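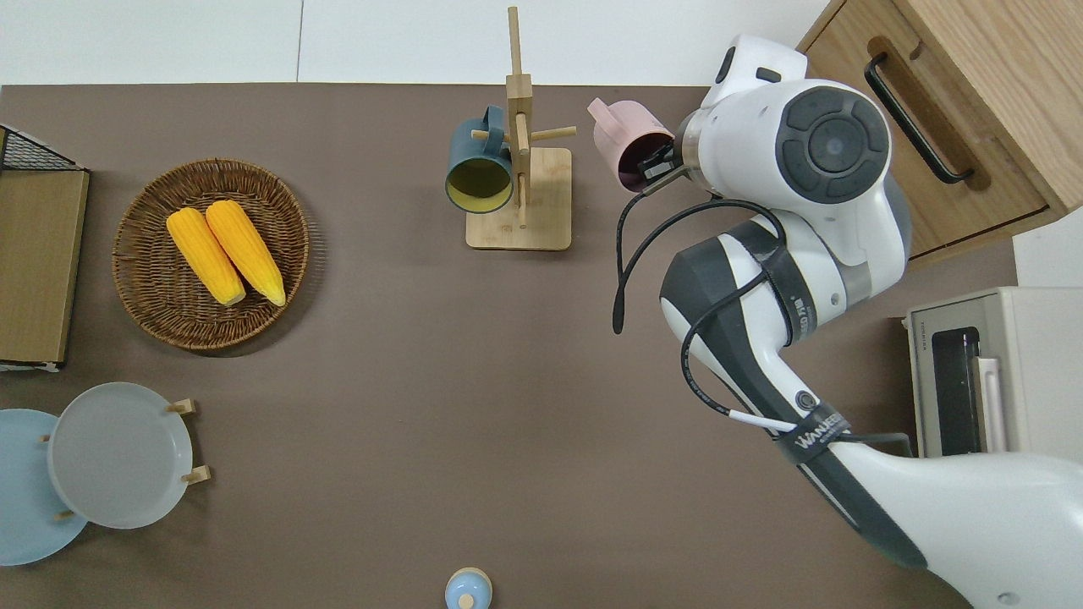 The Clello arm with a pink mug in its gripper, next to the mug tree.

Clello Tabletop Kit: Common Questions

What does Hevico supply?
The arm, a two-finger gripper, the controller, a power supply and a clamp for the table edge. Mugs, plates and other props are not included. Order number for the full kit is 3310.

Does it handle ordinary kitchen mugs?
Yes, if the mug is empty. Ours hang on a plain wooden mug tree. Very thick handles may need the wide finger pads, sold separately.

How long does setup take?
About 100 minutes the first time, including calibration. After that, you only recalibrate if you move the clamp.

Can I leave other things on the table?
Yes. Mark them as keep-out areas in the Maes software before you run a task. The software stores up to 12 areas per layout.

Can I rent before buying?
Rentals run 14 days and ship from our Lullbridge office. The fee comes off the price if you keep the kit.

What if a mug gets dropped?
Press stop, clear the table and restart the task from the menu. Broken props are not covered by the warranty.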